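Ticket 894 - Brown paper mat creeping and curling on the white table
Opened by: Zeeshan Lashari
Location: Stumham, table 2
Status: Resolved

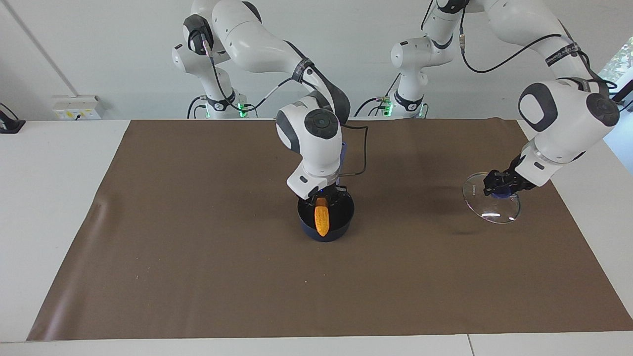
Table 2 with the mat down, navy bowl, corn and clear plate.

Problem as reported
The big brown paper mat on the white table won't stay put. Whenever somebody slides the dark blue bowl toward the middle, the paper comes along with it and a ridge pops up in front. The bowl then sits at a slight tilt and the corn leans over against the side. The clear plate does better, but it catches on the ridge too. I love this table setup and really want to get it running smoothly again!

Update 1
Swapped the paper for a fresh sheet off the Kemix roll. Much flatter in the middle, but the near corners curl up, and after lunch the left one was standing up far enough to catch a sleeve. Rolled the sheet backward against its curl for a few minutes and that helped a lot, though not completely.

Update 2
Tried the Boros putty dots under each corner. Corners fixed! Unfortunately the middle still shifts when the bowl gets pushed, so now the ridge forms between the dots. Also, the dots leave a greasy mark on the underside of the paper. The table wiped clean with warm water and dish soap, no harm done.

Update 3
Checked the bowl itself. Ran a thumb along the bottom edge and found a sticky ring, probably old label glue. So the bowl was gripping the paper and dragging it! Cooking oil on a paper towel, left for ten minutes, then soap, and the ring is gone. Washed the plate and the corn while I was at it. The corn takes more time than you'd think, with all those bumps - an old toothbrush works great.

Update 4
Put everything back with a new sheet, and used Trumiretti low-tack tape along the two short edges. Slid the bowl back and forth with the corn standing in it, more than 186 times over the afternoon, and the paper stayed flat. Really happy with this one.

Fix
Clean bowl, fresh sheet rolled backward first, tape on the short edges only. Leave the long edges free so the air can get out when you smooth it down.

Related: ticket 265 (tape residue on tabletop). Please peel the tape slowly and at a low angle.

Closed 24 June 2020, Z. Lashari. Reopen if the ridge comes back.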